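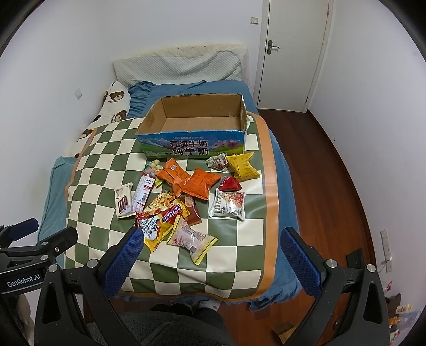 Home Residents Parcels Kitchens Contact

Food Storage and Food Parcels: Frequently Asked Questions
Fidelina Ríos, Residential Services, April

These answers apply to both Drorkwood buildings, Kesness House and Villanueva House. Where the rules differ between the two, the building is named. The housing agreement takes precedence over this page.

What food can I keep in my room?

Shelf-stable food in a closed package. This covers dry noodles, crackers, chips, candy, nuts, canned goods, tea, coffee, and milk in sealed shelf-stable cartons. Once a shelf-stable milk carton is opened it counts as refrigerated food and goes in the kitchen. Bread may be kept in a room until the date on the bag.

What can't I keep in my room?

Raw meat, raw fish, eggs, cut fruit, cooked rice, and anything labeled "keep refrigerated" or "keep frozen." The exception is a room fitted with a building refrigerator. Kesness House has these in 51 of its 173 rooms. Villanueva House has none. Personal refrigerators are not permitted in either building.

How should I store packages after opening them?

In a hard container with a tight lid. Clips and rubber bands are accepted for up to a week. Containers go on a shelf or in the closet, at least six inches off the floor. Under-bed drawers in Villanueva House sit on the floor and don't qualify.

My family sends food from abroad. Will the mail room accept it?

Yes, if it has cleared customs and is addressed correctly. The mail room does not check contents and does not handle customs paperwork. If a carrier requests a duty payment or a form, the request goes to you directly, by email or phone. Many parcels that arrive late were held for a form that went to an old phone number, so check the number on the label before the sender ships.

Rules on meat, dairy, seeds, and fresh produce change by country of origin and sometimes by season. Ask the sender to check the current list for their country. The mail room has no say in what is held or destroyed at the border and cannot request its return.

How should the parcel be addressed?

Full name as it appears on your housing agreement, building, room number, street address. Nicknames cause more misrouted parcels than any other error. If your sender writes your name in another script, the Latin-alphabet name must also appear on the label.

How long will the mail room hold a parcel?

Ten working days from the notice email. Perishable parcels are held until 6:00 p.m. on the day they arrive and are then discarded. Last year the two mail rooms logged 2,555 food parcels. Parcels are treated as perishable only if the outer label says so.

Is there a size limit?

Parcels over 40 pounds are received at the Villanueva loading door regardless of your building. Bring a cart. There are two at the front desk, signed out for 30 minutes.

How do I read the dates on imported packages?

Start by finding out which date you are looking at. Packages from many countries carry a production date, and the buyer is expected to add the shelf life printed elsewhere on the pack. A production date in the past does not mean that the food has expired. Other packages carry an expiration date only, and some carry both.
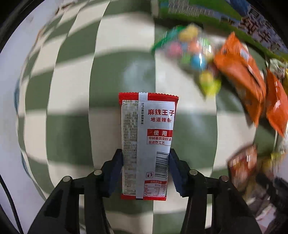

The order of the numbers also varies. Year-month-day is common on packages from East Asia, day-month-year on packages from Europe and Latin America. A date such as 03/04 can't be settled without knowing the format. If the package states a shelf life in days, count from the production date — 180 days is close to six months but isn't identical to it, and the count is what applies.

Where the date has rubbed off or can't be read, write the date you received the package on it with a marker. At inspection, undated sealed packages are accepted for three months from the handwritten date.

Does a "best by" date mean I have to throw it out?

No. "Best by" is a quality date. Inspectors do not remove sealed dry goods for passing one. They do remove food that is swollen, leaking, moldy, or visibly infested, whatever the date says.

Can I share food with people on my floor?

Yes. Factory-sealed food may be left on the sharing shelf in each kitchen. Leave the ingredient list attached. If the list isn't in English, write the main allergens on a sticker if you know them (peanut, tree nut, sesame, soy, wheat, milk, egg, fish, shellfish). If you don't know them, write "allergens unknown." Homemade food can't go on the shelf.

May I eat in bed?

There is no rule against it. Crumbs and sugar in bedding count as food residue at inspection, and mattress protectors stained by oil or chili are charged at the replacement rate. Blankets and sheets with oil stains should be treated before they go in the dryer. Dish soap worked in and left for 15 minutes removes most cooking oil. Chili oil usually takes two or three treatments, and the color may stay in pale fabric after the oil is gone.

What containers do you recommend?

Any rigid container with a gasket lid. Rolto boxes are sold at the front desk in two sizes, the smaller one holding four quarts. You do not have to buy from us. Thin takeout tubs are not accepted, as the lids warp.

What about the cardboard box the food came in?

Fine for sealed packages. Not fine for open ones, which need the rigid container described above. Flatten boxes you no longer need and take them to the ground-floor paper bin. Boxes left in hallways are removed each Friday with whatever is in them.

I found ants. What do I do?

File a pest request the same day. Include the room number, where you saw them, and whether there was food nearby. Do not spray anything yourself — store-bought spray scatters the trail and the contractor's bait then works poorly. Bag any open food and take it out to the dumpster. The kitchen trash is too close. The contractor will place bait stations, which need to stay where they are for two weeks.

Will I be charged?

The first visit is free. A second visit to the same room in one term is billed if the inspection record shows open food both times.

When are rooms inspected?

Once per term, with 48 hours' notice by email. Kitchens are checked weekly without notice.

Who do I ask if my question isn't listed?

The residential services desk, Kesness House ground floor, 9:00 a.m. to 5:00 p.m. on weekdays. Parcel questions go to the mail room in your own building.

Contact Residential Services | © Drorkwood Residences | Back to top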